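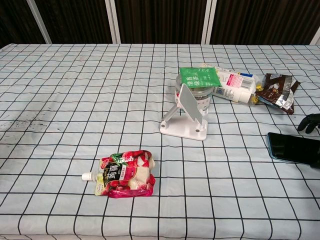 The grid cloth on my table, with the jelly pouch placed alone at the front.

Review: Plulow Workcell Practice Kit

Rating: 4 out of 5

I bought this kit for our small workshop in Drisovholm, where we prepare pick and place tasks for a light robot arm. The kit is a tablecloth with a printed grid, a thick guide of rules, and a set of forms. I have used it for 2 months now and I think I can give a fair opinion.

The guide is the main reason to buy. It is written for people who must set up the same table many times and get results which can be compared. The first rule is that the target item gets free squares on every side before the run begins. I put my konjac jelly pouch in the open part, well away from the jar and the phone stand, and I write down the square of the spout cap. The guide wants one fixed point on each item, always the same one, and for a soft pouch this is good advice. The middle of a pouch is hard to agree on.

The second rule I like is about mixed items. Plulow asks for at least one hard item, one soft item and one clear item in each layout. Before, we used only boxes, and our numbers looked better than they should. A jar of clear plastic and a shiny snack bag are much less kind to the vision software.

There is also a chapter on stacking. If one item lies on top of another, like my green tea packet on the jar lid, the form must name both and say which is to be moved first. My old forms from Parry had no line for this.

Now the weak points. The chapter on safe speed is too short, only 2 pages, and it sends you to the manual of your arm for almost everything. It says that people must stay outside the reach of the arm while it has power, and this is correct, but I wanted a checklist for restarting after a stop. I took the one from my Elton guide and put it in the same folder.

The cloth is good, with thin black lines that are easy to read. But lines on soft fabric do not stay perfectly straight, and at the corner the cloth likes to curl. The guide says to check flatness before each session. I would prefer clips in the box.

The forms are numbered up to 999 — more than we will need — and each pad has 30 sheets. The paper is a little thin for a marker.

I recommend the kit to small teams who have an arm already and no written rules yet. If you need full safety documents, buy those separately.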